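**Monday, November — dye bench, start about half past eight**

Cold in the workshop again, so the first job was kettle on and heater under the long bench, and the second was finding out what the madder vat had done with itself over the weekend. Quite a lot, I'm pleased to say! I left 800 g of the Tilldale fleece yarn in on Friday with the lid on and a blanket wrapped round, meaning to take it out that same evening, and then of course I got talking and went home. It has come out a deep brick, a bit browner than the card says it should be, but lovely and even right through the skeins. I opened one up at the tie to check and there was hardly any pale stripe under the string, so the looser figure-of-eight ties are worth the bother.

Notes for whoever does the next madder batch (probably me, but I never remember):

- Soak the yarn overnight, not an hour. The hour-soaked skeins in the last lot were the patchy ones.
- Alum at the usual strength, and go easy on the cream of tartar. I used half what the old card says.
- Chalk in the water. Ours is soft here and the red goes orange without it.
- Keep it under 70 or so if you want red. I let it creep up to 89 while I was on the phone to Lyimo about the invoice, and I'm fairly sure that's where the brown came from.

I've written "89 — oops" on the label so that we can find it again. I rather like the colour and would do it on purpose for a blanket.

Selorm Quansah came by at eleven with the weld she grew on her allotment, two carrier bags of it, dried and very scratchy. She thinks it was cut too late, after the seed had set, and it may well be weaker than the stuff we buy in from Destatum. We agreed to try it straight on a small skein before overdyeing anything with indigo. She also wants to know whether the madder would stand a dip in iron. I said yes, but only a quick one, and only the skeins that are already brown, as it would be a shame to sadden the good reds.

Weighed out the Sistia merino after lunch. It should have been a full kilo and it came to 766 g, and I weighed it twice on the big scales and once on the kitchen ones in case I was being daft. I've emailed them. Until they answer I'm not going to mordant it, in case they want it sent back, so please leave the brown paper parcel where it is even if you are desperate for something soft.

Indigo next. The vat had gone a murky blue-green with no proper bloom on top, so I warmed it slowly, fed it a spoonful more fructose and a pinch of lime, and left it alone for an hour and a half (the hardest part of the whole business, I always want to poke it). By three it was a nice yellowy green below the surface with a coppery skin. Test strips from a one-minute dip came up a soft mid blue. I shan't do the big skeins until tomorrow, when it's had a night to settle.

Been thinking about the sorting arrangements as well. We need somewhere pale and wipeable to lay skeins side by side when we're matching shades, because on the old pine bench everything looks warmer than it is, and I've twice now called a yellow "gold" and had to relabel it in daylight. 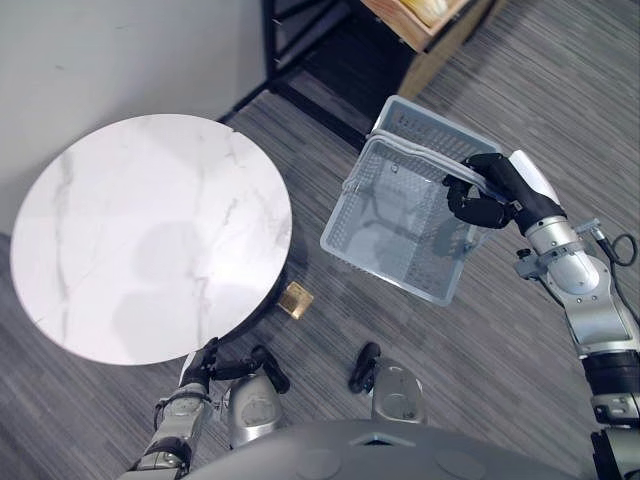 *Round white table with the marbled top, and the blue-grey basket.*

White under the yarn does make a difference, even with faint veining in it. The trouble will be keeping indigo drips off, so an old towel first for anything fresh from the rinse, please — and fully dry skeins only for the final matching.

Left to do:

- Small skein of Selorm's weld, same weight of plant as yarn, simmer an hour
- Iron dip on one brown madder skein, count to thirty and out
- Chase Sistia
- Rinse the last of the madder again; the water was still running pink at five
- More string. We have used every bit of it on the ties.

Heater off and vat lid on at twenty to six. Blanket is back round the indigo.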